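Head camera for picking up small flat things: stick with the Hilloveck or go for the Zaltalex?

Posted by gripperless_in_Fevwood
Fri 19 January

Hi all, long one, sorry. I've been trying out two head cameras on our arm setup since November and I can't make up my mind, so I'm hoping somebody has been down this road already.

The job is tidying a games room. Pucks, paddles, little boxes, bits of board games, that sort of thing, picked up off a table and put in a tub. The grippers are plain two-finger ones with rubber pads, and I'm fairly happy with them. It's the seeing that's driving me up the wall. With the Hilloveck the depth goes to mush over anything shiny or busy, and the air hockey table is both (white top, loud graphics all over it, dark bits lying on the far end). The arm comes down a good finger's width too high and closes on nothing. 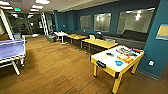
The air hockey table, with the yellow tables and the long couch behind it.

The Zaltalex does better on the flat stuff, but it has a narrower view, so it loses the table edge when the head is tilted down and then the planner has a sulk. I've logged 2338 grasps on the Hilloveck and 2310 on the Zaltalex, so it's a fairly even match, and of those the number of "closed on nothing" was 356 for the Hilloveck and 80 for the Zaltalex. Looks like an easy win on paper! But the second lot doesn't include the times it refused to try at all, and I stupidly didn't log those for the first few weeks.

Same controller for both, a Mladenović, with whatever firmware it came with. Lights on the ceiling stay on the whole time. I've tried turning the exposure down, which helped a bit on the white top and made the dark pucks vanish completely.

Would you keep the wide camera and fix the depth somehow, or take the narrow one and put up with the tilting?

Mimoza Petkov

I'd keep the narrow one, but first go back and count the refusals, even if it's only over a couple of days. A refusal costs you a few seconds and a missed grasp can cost you a finger pad, so they oughtn't go in the same column anyway.

For the tilting, don't let the head do it all in one go. Have it look at the whole table from further back, save where the edges are, and then tilt down and let the planner use the saved edges. On the Mladenović you can hold a fixed plane between moves, it's in the workspace settings (mine was under "surfaces", yours might have moved). I had the same sulking and it cleared up in an afternoon.

And try it on more than one sort of table before you decide. A foosball table is a right pain, all those rods and little players, and if a camera can give you a decent outline of the rods it'll cope with pucks. Then do a cluttered one, with boxes and papers and pieces all mixed up, and see which camera can tell where one thing stops and the next starts.

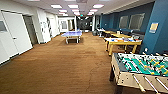

dunlin_and_sons: I'd skip the rods, myself. Thin metal gives every depth camera I've owned a headache and you'd be marking them down for something you never need to pick up. The cluttered table is the one I'd spend the time on.

Also, have you checked the calibration on the Hilloveck? Always too high by the same amount sounds like an offset to me. Put a flat book on the table, touch it with the closed fingers, and compare that height with what the camera says. If it's out by a finger's width on the book as well, there's your answer, and you can keep the wide view.

tobythesolder

get the zaltalex. had the other one and sent it back

gripperless_in_Fevwood

Thanks everyone. Did the book thing at lunch and it's out on the book too, though only by half as much as on the air hockey top, so I think I've got two problems and not one. Going to redo the calibration tonight, then try Mimoza's saved edges with the Zaltalex, and I'll log the refusals properly this time. Does anyone know if the Mladenović keeps its surfaces after a restart, or do I have to load them again each morning?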